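Titent Expedition Tracker, firmware 20: field review

The Titent is a satellite position logger sold to people who need to show where they walked, skied or paddled. It weighs 419 grams with the battery fitted. I carried it in July on a solo desert crossing and compared its log with the Akitz handheld I have used for several seasons.

Fix interval can be set from the menu or over the cable. At 20 minutes the battery lasted the whole trip. The unit stores 2,000 points before it overwrites the oldest, and mine held 1,555 at the finish. Each point carries time, altitude and a checksum, so an edited file fails verification in the Flostix viewer. For anyone whose claims may later be questioned, that is the main reason to buy it.
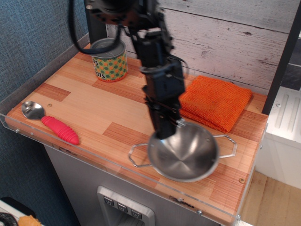 Signal reception was good in open ground and poor in canyons. Under rock walls the Titent dropped fixes that the Akitz kept, and it marks the gap in the log without filling it in. Metal nearby is also a problem. Stowed inside a cook pan, a shiny steel one with two wire handles that lie flat, it got no fix at all until I moved it to the lid pocket of the pack. The manual covers this in one line, under storage.

The buttons work with gloves on. The screen is hard to read at noon, and the lock switch slides open too easily — I taped mine on day two. Charging from a Koo folding panel was slow but steady.

Export is the weak part. Raw files open only in Flostix, and the plain text export leaves out the checksum. A sponsor or record keeper who wants proof has to install the viewer.

Recommended for long routes in open country. For canyon work, keep a second unit running.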